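Caltik prueba robots en la lavandería de su centro de Skercombe

La empresa de servicios Caltik ha empezado a usar robots con manos articuladas en el centro de Skercombe, donde se clasifican 1,253 prendas por turno. El sistema, desarrollado por Nidavero, se ocupa de coger la ropa pieza a pieza, una tarea que hasta octubre se hacía solo a mano.
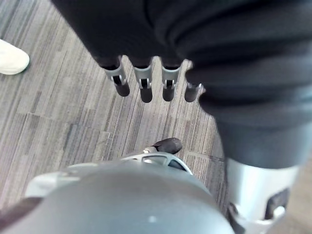
Dedos articulados del sistema, sobre la moqueta del centro de Skercombe.

La plantilla sigue siendo de 18 personas. Según la empresa no habrá despidos, aunque sí cambian los puestos: parte del equipo supervisa ahora las máquinas y retira las prendas que se enganchan o caen al suelo.

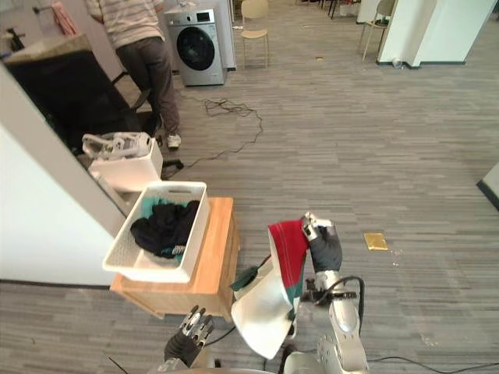
Los trabajadores han recibido 20 horas de formación y piden que el nuevo puesto figure en el convenio — también que se revisen los ritmos de trabajo. Caltik responderá antes de llevar el sistema a su centro de Annan, previsto para el año próximo.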